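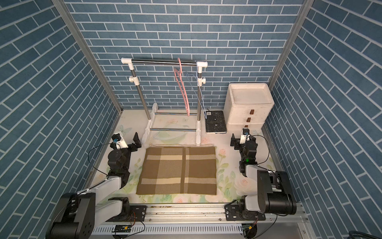
How to Map the Personal Data Your Small Company Holds

Posted March 15, 2018 by Gifty Wumbei

If you run a small software company, sooner or later a customer will ask what personal data you keep and where you keep it. A regulator may ask the same thing. The answer to both is a document called a data map, or a record of processing. It can be a plain spreadsheet. At Comside we built ours in November and have updated it twice, and this page walks through the way we did it.

The steps assume a company with fewer than 30 people and no full-time privacy person. They are not legal advice. If you handle health records, children's accounts or payment card numbers, talk to a lawyer before you rely on any of this.

What you need before you start

A shared spreadsheet that everyone on the team can read and only a couple of people can edit. A list of every service the company pays for, which your bookkeeper can pull from the card statements. Admin access to your main database, or an hour with someone who has it.

Set aside an afternoon for the first pass. The follow-up will take longer, mostly waiting for people to answer.

Step 1: Set up the columns

Use one row per kind of data per system. So "customer email address in the billing system" is one row and "customer email address in the newsletter tool" is another. It feels repetitive, but when someone asks you to delete their email you will want both rows.

Our columns are:

System
Type of data
Whose data (customer, employee, job applicant, website visitor)
Why we have it
Legal basis
Where it is stored (country)
Who can see it
Who we send it to
How long we keep it
Owner
Last checked

The "Owner" column needs the name of a person. We first filled it with team names, and when a question came in it sat for a week between engineering and support. Now Sum-yee Wan owns the billing rows and Muammer Ekinci owns everything that comes out of the product database.

Step 2: List the systems

Go through the card statements line by line and write down every service. Then ask each person on the team what they use that is free, because those tools never show up on a statement. Survey forms, screen recorders, note apps and scheduling pages are the usual ones.

Include the boring places too: laptops, the shared drive, old backups, the inbox for job applications. Our applicant inbox had resumes going back to before the company moved offices.

Step 3: Pull the fields from your own database

For each table, export the column names and mark the ones that hold personal data. Names, emails, phone numbers and street addresses are easy. These are easier to miss:

IP addresses in log tables
Device identifiers
Free-text fields, such as support notes or "reason for canceling"
Uploaded files
Wallet addresses tied to an account, if you take crypto payments

The last one gets argued about. A wallet address on its own may look anonymous, but once it sits in the same row as an email it points to a person. We treat it as personal data. If you write hashes or references to a public ledger, add a row for that as well and note in the retention column that the entry cannot be removed. Then keep the personal part off the ledger, in a table you control and can delete from.

Our product database, which we call Una, had 1626 columns when Muammer ran the export. Most were internal and could be skipped in bulk. Sort by table first and throw out whole tables where you can. Going column by column from the top is slow and you will lose your place.

Step 4: Fill in the reason and the legal basis

For every row, write one sentence on why you have the data. "To send invoices" is fine. "To improve the service" is too vague, so ask the owner what they do with it in a normal month. If they can't say, highlight the row and come back to it in step 6.

The legal basis column matters if you have customers in the European Union, where the new General Data Protection Regulation applies from May 25. For most small companies the entries will be one of these:

Contract - you need the data to deliver what the person bought
Legal obligation - for example, tax records
Consent - the person said yes and can take it back
Legitimate interest - you have a fair business reason and have weighed it against the person's privacy

Don't put "consent" everywhere. If you rely on consent you must be able to show when and how it was given, and stop when it is withdrawn. An invoice does not need consent. A marketing newsletter often does.

Step 5: Trace where the data goes

Open the integrations page of each service and look at what is connected. Data gets copied between tools by small automations that someone set up and forgot. Yiğit Gündoğdu found one of ours that was copying every new signup into a spreadsheet owned by a contractor who had left. We turned it off the same day and asked the contractor to delete the file.

For each outside company that receives data, record three things: its name, the country where it stores the data, and whether you have a signed data processing agreement. Larger vendors usually have one you can accept from the account settings. Smaller ones may need an email. Our support desk vendor, Atby, sent theirs within a few days of being asked. Keep the signed copies in one folder and link to them from the sheet.

If data leaves the EU, note what covers the transfer. The vendor's agreement should say. If it doesn't, write to them and put the date you asked in the sheet.

Step 6: Delete what you can't explain

Go back to the highlighted rows. For each one, the owner either writes a reason or agrees to a deletion date. Take a backup first, and give the backup its own expiry date so it doesn't turn into one more forgotten copy.

In our case this step removed 3000 old trial accounts that had never been used after signup, plus a table of phone numbers that no part of the product read from.

Step 7: Test it with one request

Pick a colleague who has a customer account and have them send in a request for all their data. Time how long it takes to answer using only the sheet. Man-lok Chu was our test customer. We missed two places on the first try - the call recordings and an export on a laptop - and added rows for both.

Under the GDPR you normally have one month to respond. If your test takes more than a few days of work, look at which system held you up and write down the export steps for it in a separate tab.

Keeping it current

Put a reminder in the calendar for every 3 months. Each owner opens their rows, corrects what has changed and updates the "Last checked" date. Add a line to your purchasing checklist so a new tool can't be connected until it has a row.

If you open an office or take on customers in a new country, check the local law before the next review. We went through this with our partner in Gbeho, and the changes came down to two new rows and a different retention period for payroll.

Our blank template is on the downloads page as a spreadsheet and as a CSV file. The CSV has no drop-down menus, so you will need to type the legal basis by hand.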